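소식지 6월호 | 살림 나눔

꽃무늬 천 한 장으로 작업대 덮기

공유 20 댓글 281

지난 4월 모임에서 탁자 덮개 이야기가 나온 뒤로 문의가 꾸준히 들어왔다. 어떤 천을 써야 하는지, 얼마나 크게 잘라야 하는지, 앞쪽을 늘어뜨려도 되는지 묻는 분이 많았다. 이번 호에서는 Nokholm 공동작업실에서 그동안 써 본 방법을 정리한다.

작업실 탁자는 처음 들어왔을 때부터 상판을 그대로 드러내고 썼다. 평소에는 불편이 없었지만 작은 물건을 올려놓고 만질 때가 문제였다. 손에 쥐는 기기나 리모컨처럼 가벼운 것은 조금만 건드려도 옆으로 밀렸고, 내려놓을 때마다 딱딱 소리가 났다. 두꺼운 고무판도 깔아 보았는데 냄새가 오래 남아서 한 달을 못 채우고 걷었다.

그다음에 쓴 것이 헌 침대 시트다. Nour Issa 씨가 이사하면서 내놓은 것을 한 장 가져와 반으로 접어 깔았다. 두 겹으로 까니 소리는 확실히 줄었지만 접힌 자리가 자꾸 어긋났다. 결국 한 겹으로 펴고 가장자리를 고정하는 쪽으로 바꾸었고, 지금도 그렇게 쓰고 있다.

천 고르기

무늬가 있는 천을 권한다. 흰 민무늬 천은 얼룩이 금방 드러나고, 진한 단색은 먼지와 실밥이 눈에 띈다. 바탕이 희고 무늬가 성기게 들어간 것이 무난하다. 가는 가지와 작은 잎이 이어지고 사이사이에 붉은 꽃이 놓인 정도면 물건을 올려놓아도 찾기 어렵지 않다. 무늬가 너무 촘촘하면 나사나 단추를 떨어뜨렸을 때 찾느라 시간이 걸린다.

벽 색과 맞추는 문제는 취향이다. 회색이나 연보라 계열의 벽이라면 흰 바탕에 회색과 갈색 선이 들어간 천이 잘 어울린다. 여기에 붉은색이 조금 섞이면 자리가 너무 차가워 보이지 않는다.

재단과 고정

천은 상판보다 사방으로 한 뼘 정도 크게 준비한다. 앞쪽은 조금 더 여유를 두는 편이 좋다. 자르기 전에 반드시 한 번 빨아서 말린다. 면은 첫 세탁에서 줄어드는 일이 많은데, 우리는 이 순서를 지키지 않아 한 장을 못 쓰게 되었다. 그 천은 잘라서 걸레로 쓰고 있다.

고정은 뒤쪽부터 한다. 뒷벽과 만나는 선을 먼저 맞추고 손바닥으로 앞을 향해 쓸어내리면서 주름을 편다. 좌우를 먼저 당기면 가운데에 세로 주름이 생기고, 이 주름은 나중에 펴기가 어렵다. 앞단은 마지막에 맞춘다. 금속 테가 있는 탁자는 앞단을 자로 잰 듯 곧게 맞추려 애쓰지 않아도 된다. 조금 휘어도 쓰는 데는 지장이 없다.

집게는 Flirnholm에서 나온 납작한 것을 쓴다. 두꺼운 집게는 소매에 걸린다. 양면테이프는 떼어 낼 때 천에 자국이 남아 그만두었다.

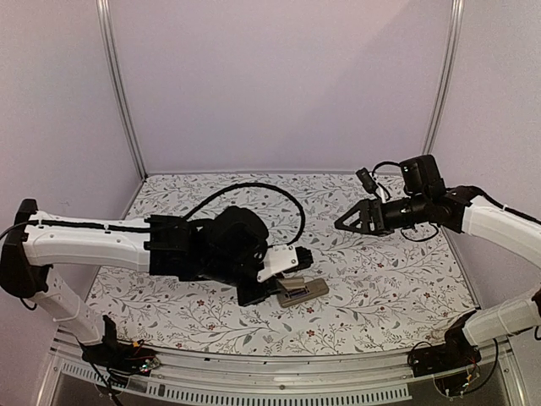 세탁은 2주에 한 번이면 충분하다. 커피를 쏟았을 때는 바로 걷어서 찬물에 담근다. 뜨거운 물을 먼저 부으면 얼룩이 남는다. 붉은 무늬가 있는 천은 처음 두세 번은 따로 빤다. Mio Sekiguchi 씨는 소금물에 잠시 담갔다가 빤다고 하는데, 작업실에서는 해 보지 않았다. 다림질은 뒷면으로 하고, 바쁠 때는 덜 마른 상태에서 탁자에 펴 놓고 하룻밤 둔다. 이때 전기 제품은 모두 치워 두어야 한다.

여벌은 한 장이면 된다. 세 장을 돌려 쓴 적이 있으나 크기가 조금씩 달라 깔 때마다 다시 맞추어야 했다. 같은 천을 두 장 사서 같은 크기로 자르는 것이 가장 편하다.

천이 남은 분은 Vokevwood 창고 앞 상자에 넣어 주시면 필요한 분께 전해 드린다. 침대 시트, 식탁보, 커튼 모두 받는다. 다만 구멍이 났거나 고무줄이 들어간 것은 손질이 오래 걸려 받지 않는다. 상자는 매달 첫째 주에 비운다.

다음 호에는 탁자 밑 전선 정리를 다룰 예정이다. 쓰고 있는 방법이 있으면 이달 말까지 편집 담당에게 알려 주시기 바란다.

조회 1,653 좋아요 101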